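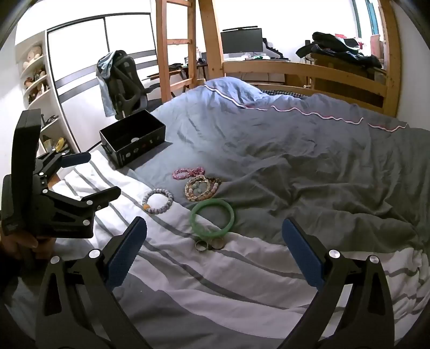
Ticket 710
Product: Clomska jewelry box, black
Opened by: Chunhua Xue
Status: Solved

Monday, 9:20
Hello, I bought the Clomska box from your shop for my bracelets and rings. My problem is that the lid does not close when everything is inside. The things are several bead bracelets, one pink bracelet, a green bangle and two small metal rings. I took all of it out and put it on the bed to try again in another order, but the result is the same. Is my box the wrong size, or is the lid faulty?

Monday, 10:05
Hello Chunhua, thank you for writing. Please try to close the lid with the box empty. Please also measure the outside of your bangle and the inside of the box, the short side.
Tapio Honkanen, Nomport support

Monday, 11:40
Empty, it closes well. The bangle is about 77 mm and the box is 74 mm inside. So the bangle was standing a little crooked, and I did not notice it under the beads.

Monday, 13:15
Then the lid is fine. You can keep the bangle separately, or change to the larger model, number 277. It is 90 mm inside on the short side. For the bead bracelets, please lay them flat in circles and do not twist them. The elastic gets tired if it stays twisted. Rings go in last, in a small cloth bag, so they do not scratch the bangle.

Monday, 16:30
I tried without the bangle and now it closes, also with the rings on top. I would like to change to 277 anyway, I prefer to have all in one place. Do I need the original carton?

Monday, 16:50
No, any strong carton is good. I have sent the return label to your e-mail.
Tapio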